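Bench robot labs get a shared rulebook, and it's shorter than I expected

I've been waiting on this one since last winter, so forgive me if I sound a little excited. Prumum, the group that keeps a handful of small robotics labs talking to each other, has put out its good practice guide for two-armed tabletop setups. It went live in July, it's free to read, and I got through the whole thing over one pot of coffee.

The guide has 78 items in it. I know, that sounds like a lot! But plenty of them are one line long ("label both ends of every cable" is a whole item), and they're sorted into 4 sections: the bench, the arms, the objects and the logbook.

The bench section is the one people will argue over. It wants a plain floor, walls that don't change from one day to the next, and a written note any time somebody moves so much as a bowl. Labs can pick whatever wall pattern they like, but once they've picked it they have to stick with it for the length of a project. I called Osamu Hamada, who led the writing, and asked if that wasn't a bit fussy.

"It is fussy," he told me, laughing. "We lost a month at Pratcombe over a wall someone repainted during a break. Nobody wrote it down. I would like other people to keep their month."

The arms section is more what you'd expect. Keep your hands out while the power is on, put the stop button where a seated person can reach it, and do a slow run after any change to the mounts. There's also a new limit on shift length for the people driving the arms, with a break of at least 30 minutes in the middle (my own back would like to thank whoever fought for that). Bomurora, which runs one of the bigger setups in the group, had asked for a shorter break and didn't get it.

Then there's the objects section, and I have to say it's my favorite. It asks for a mix of easy and awkward things on the bench, so that a lab isn't grabbing the same little block all year and calling it progress. Blocks and cylinders are fine as a start. Add something see-through, the guide says, and something that hangs. Wipe the floor between sessions, too, and write down any marks that won't come off.

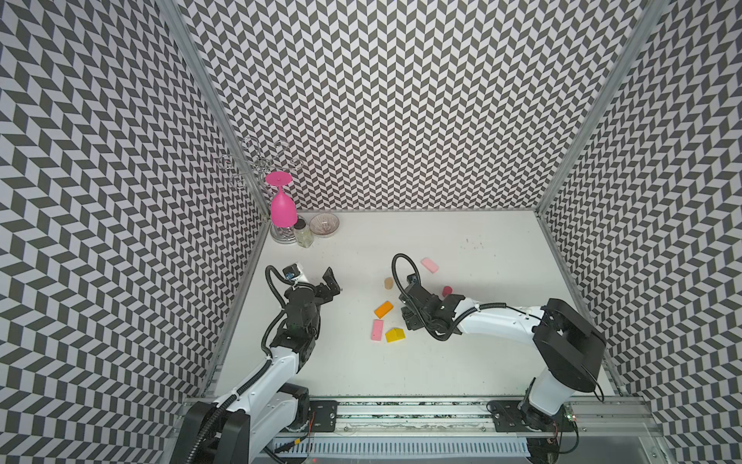 Toy blocks between the two grippers, with a pink plastic wine glass on its rack in the back corner.

The logbook rules could be the hard part for smaller places. Every session needs a name, a start time and a list of what was on the bench, and the guide wants those records kept even when the run was a flop. The lab at Ríos tried a draft version on some 2,000 sessions this spring and sent back a long list of gripes, mostly about typing. Hamada says the form got cut down quite a bit after that, and I believe him, having seen the old one.

None of this is law, and Prumum can't fine anybody. Member labs have until the end of the year to say whether they'll sign on, and they can skip single items as long as they put the reason in writing. Comments on the first version are open through October, and there's a form for them on the last page of the guide.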